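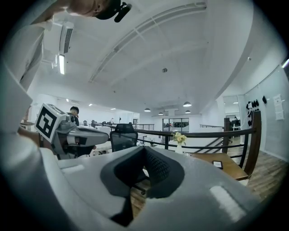
**Misteneck Animation Club — Screening Kit**

# Grotow portable screen, 70-inch

The screen we lend for cartoon nights and series marathons. It stands on its own legs and needs 20 minutes to put up if you have a second pair of hands.

- Matte white surface, 4:3 or widescreen masking
- Speaker pair and 20-foot cable in the side bag
- Carry case with shoulder strap

Loans run four days. Members pay nothing; other groups leave a deposit of 300, returned when the case comes back complete. Older hand-drawn shows look best with the 4:3 masking on — the clips are in the lid pocket.

The screen is out for the *Eva* season-one marathon through the end of March. Bookings for April open Tue 22 March.

Bookings: Nadja Schwaiger
Repairs and missing parts: Mirko Monti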